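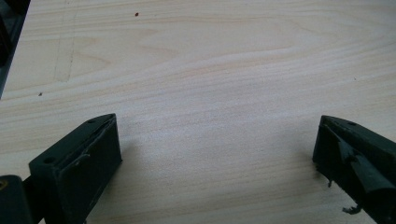 Hand-held gripper over the bare tabletop, fingers apart, with nothing held between them.

How to Run a Hand-Held Gripper Station at an Open Day

Last updated 17/01/2024

These instructions cover the visitor station we set up for the Westus open day. Visitors watch an operator sort cloths with a pair of hand-held grippers, then try it themselves. The procedure assumes the grippers are already paired with the recording software and that one staff member stays at the station at all times. It was first written for the Itport visit in October and has been revised twice.

What you need

One table with a light, plain top
Two hand-held grippers with cables
One open basket
6 small cloths in at least two colors
Spare finger pads
A laptop running Vida, the session logger
Floor tape

Step 1. Check the fingers

Do this before the doors open and again at midday. Close each gripper fully by hand and look along the line where the fingers meet. The two faces should touch over their whole length. If one corner stands off, loosen the finger screws, close the gripper, and tighten again with the gripper held shut.

Then look at the grip surfaces and the lower edges. Loose slivers and frayed bits, like those on the right finger in the photo at the top of this page, should be trimmed with flush cutters before visitors handle the unit. Do not pull them off. A pulled strip can take part of the pad with it, and the finger will then slip on thin fabric. Worn ridges are acceptable for a demonstration. For recorded work, replace the pad.

Log the finger check in Vida under Station Notes. Our pads are rated for 2,000 closures, and a busy open day uses a good share of that.

Step 2. Set the table

Wipe the top and let it dry. Mark the basket position lightly in pencil so it can be put back in the same place between visitors. Stand at the operator position and reach to the far edge with each gripper. If you have to lean, move the table toward you.

Run both cables toward the operator and down over the near edge. Leave enough slack for the gripper to reach the far corners without the cable going tight. Keep visitors' feet clear of the slack on the floor, and tape down any cable that crosses the standing area.

Step 3. Brief the visitor

Keep the briefing under two minutes. Cover the following:

Hold the gripper the way you would hold a cordless drill.
Squeeze slowly. The fingers follow the trigger, and a fast squeeze pushes the cloth away before it is caught.
Look at the cloth, and leave the screen for afterward.
If a cable pulls, stop and say so.

Step 4. Run the demonstration
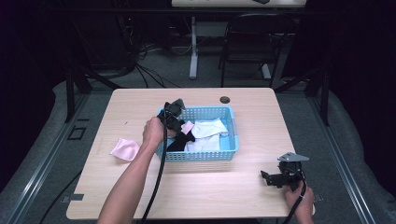

Cloth handling is the hardest task we put in front of visitors, and it should be shown by staff before anyone else tries it. Fabric has no fixed edge to aim for, so the operator has to choose a raised fold or corner and close on that. Start with a mixed pile and name the target out loud. In the arrangement shown, the pink cloth lying on the table to the left of the basket is a good first target: it is clear of the basket and has one corner lifted. The black cloth at the left front of the basket makes a reasonable second target. The small pink one tucked between the black and the white is better kept for visitors who have already managed the first two.

Use one gripper for the pick and keep the other low over the table until it is needed. New operators tend to move both together, and the fingers collide above the basket.

Allow 6 attempts per visitor. More than that and the line gets long — fewer, and most people leave before they have had a clean pick.

Step 5. Reset

Put the basket back on its marks. Drop the cloths in from a low height and do not fold them. Leave one outside the basket for the next visitor. Check that both grippers open fully, then start a new session in Vida.

Common problems

The cloth slides out during the lift. The fingers closed on a single flat layer. Open, move to a fold, and try again.

The basket moves with the cloth. The finger has hooked the rim. Lower the gripper, open it, and approach from directly above.

The logger shows only one gripper. Reseat the cable at the laptop end. If this does not help, swap in the Sallden adapter from the spares box and restart the session.

The fingers open slowly. Stop using the unit and take the second pair from the case.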